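Prarkine Institute – Food Retail and Display
Unit 4 handout: Sorting and laying out mixed produce

Read before the practical. Bring a pencil and the blank layout sheet.

4.1 Purpose of the unit

This unit covers the small display: a few items on a flat surface with one open basket to the side. The same rules apply to a market stall or a shop counter, but they are easier to learn when there is little on the table. Replica food is used throughout, as it keeps its shape and colour and can be handled repeatedly by a full class. Real produce is introduced in Unit 6.

4.2 Terms

Ground: the surface on which items rest. A plain, pale ground is used for all exercises in this unit.
Anchor: the item or group that stays in place while others are moved.
Contact pair: two items that touch. A contact pair is recorded as one group.
Loose item: anything on the ground that touches nothing else.
Receiver: the basket, tray or box into which items are sorted.
Stem direction: the way the stem end points, recorded from the front of the table.

4.3 Colour and the anchor group

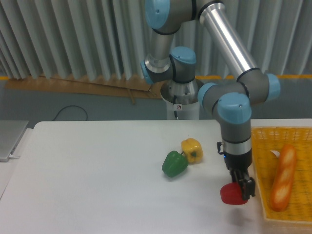 Colour grouping is the first decision in any mixed layout. Peppers suit the exercise because the shape stays much the same while the colour changes, so the eye reads colour first. Yellow beside green is a mild contrast and works well as an anchor; with the two touching near the centre of the table, the pair reads as one mass. Red is the strongest of the three and should be placed last, once the anchor is settled. A red pepper held over a white ground will draw attention before it has been set down, and its final position should be chosen with that in mind. Note also that the basket at the right is yellow-orange and the bread in it has an orange-brown crust. Warm colours on that side already carry some weight, and a red item placed close to them will add to it.

4.4 Spacing

Spacing is judged from the front of the table at standing height. The Bhatt spacing rule, used in all units of this course, has two parts:

(a) Items in the same group may touch. Items in different groups must show clear ground between them.
(b) A loose item needs more clear ground on its front side than on its back side.

Part (b) is the one most often missed. An item pushed close to the front edge looks as though it has rolled there. Small items are the hardest to place, as they are easily lost beside a pepper or against the rim of a basket. An egg should have its own patch of ground or should go into the receiver. It should not be used to fill a gap.

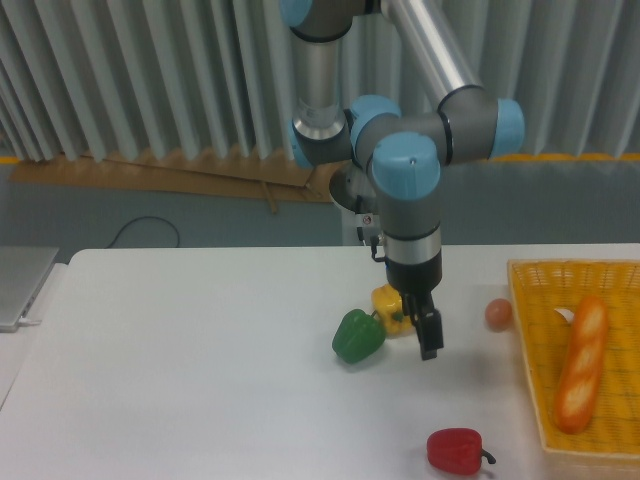 Fig. 4.2 Yellow and green peppers as a contact pair; red pepper as a loose item toward the front; small brown egg near the left rim of the basket.

Using Fig. 4.2, mark the clear ground on your layout sheet with light pencil shading. Shade only the areas that separate one group from the next. Then test the red pepper and the egg against part (b) and write one line on each.

4.5 The receiver

A low basket or tray with raised sides is preferred to a deep one, as the contents stay in view. Open mesh is acceptable for bread and whole vegetables. Long items go in first and on the diagonal where the basket is too short to take them straight. Round items go in after, against the long item, so that they do not roll.

Order of loading for the practical:

1. Long items
2. Large round items
3. Small round items, including eggs

The loading order is fixed – do not change it to improve the colour balance. Colour is adjusted by turning items once they are in.

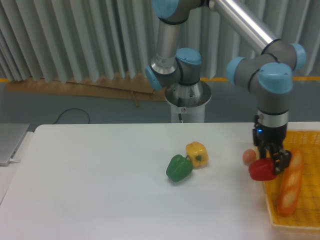
Fig. 4.3 Long item on the diagonal in the mesh tray; red pepper above the table near its right edge; contact pair and egg on the ground.

4.6 Recording

Each layout is recorded on one Pekosance sheet. Enter the ground, the anchor, all loose items, the receiver and its contents, in that order. Give stem direction for every pepper on the ground. Where an item is being held, enter it as "in hand" and leave its position blank.

The record is worth 20 marks. Late sheets lose 2 marks.

4.7 Written task

In 1,000 words, compare two layouts of your own that use the same items and the same receiver. Use the terms in 4.2. Sketches are not included in the word count.

Replica sets are signed out from the Skarkex store and must be returned with all pieces in August.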